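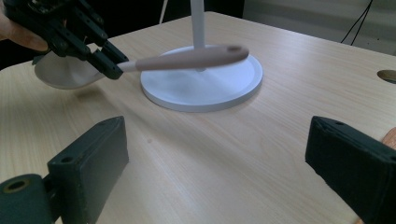
On Tue 13 October, Purchasing wrote:

> Before I can release the gripper order I need one number per line item.
> The request as it stands says "hand-held grippers, pairs, with spares"
> and gives a total. Stalberg has quoted per unit, Pulturlow per pair, and
> the two sheets do not list the same parts. Are the finger pads in or out?
> Also, can any of this wait until the next budget year? We are already
> committed on the Varkham arm, and I would like to avoid two large
> invoices in the same quarter.

Replies inline, reordered a little.

Line items first. Please split the request as follows:

1. Hand-held gripper, 4 units (2 pairs: one working, one standby)
2. Finger pad sets, 44
3. Mounting hardware for fingers, one kit per unit
4. Cabling and strain relief, one lot
5. Freight and duty, separate line

Pads are out of the unit price on both quotes. Stalberg includes the set fitted at the factory and nothing further. Pulturlow ships the fingers bare and lists pads as an accessory on page 2 of their sheet, which is why their pair price looks better than it should. Once pads and mounting kits are added the two come out close, and I would decide on lead time.

On the pad quantity. Pads are a consumable and should be budgeted as one. The kitchen utensil tasks are the hardest on them: ladles, spoons and spatulas are gripped near the neck, where the handle is thin, so the load falls on a small part of the pad and the pad takes a set. We went through more in July than in the two months before it, and July was nearly all utensils. I have planned for a replacement interval of 2,000 grasps per set. If the interval holds, 44 sets cover the year at the present rate with a small margin. If Purchasing wants a lower number, cut the margin and leave the interval alone.

On deferral. Items 2 and 3 cannot wait. Items 1 and 4 could in principle, but the arm acceptance test assumes that the demonstrations are recorded with the same finger geometry the arm will carry. If the hand-held units arrive after the arm, the arm sits. I would sooner move the arm's second payment, which the Varkham contract allows with written notice, than move the grippers. Someone on the finance side should confirm the notice period; my copy of the contract is missing the annex.

Things left out of the original request that I would like added now:

- Table fixtures. The tables at Cáceres have round cutouts in the top and ours do not. Any fixture drawing has to say which table it is for. One blank plate per cutout would be enough, and the shop can make them.
- Cable routing. Budget for overhead drops at each station. Floor routing was priced last year and rejected.
- Fasteners. The finger screws are small and get lost. Order by the box.

Things I would remove:

- The extended warranty from Stalberg. It excludes pads and fingers, and those are the parts that wear.
- The second carrying case. The standby pair stays on the shelf.

On quotes: ask Pulturlow to requote per unit with pads as a separate line, and ask both for lead time in writing. Stalberg's quote gives it as "typical", and I can't plan an acceptance test around that.

I will send a revised spreadsheet to the list once the Cáceres group confirms their station count. If they add a station, item 1 changes and so does item 4. Item 2 scales with hours recorded, so it stays where it is unless they also add a shift.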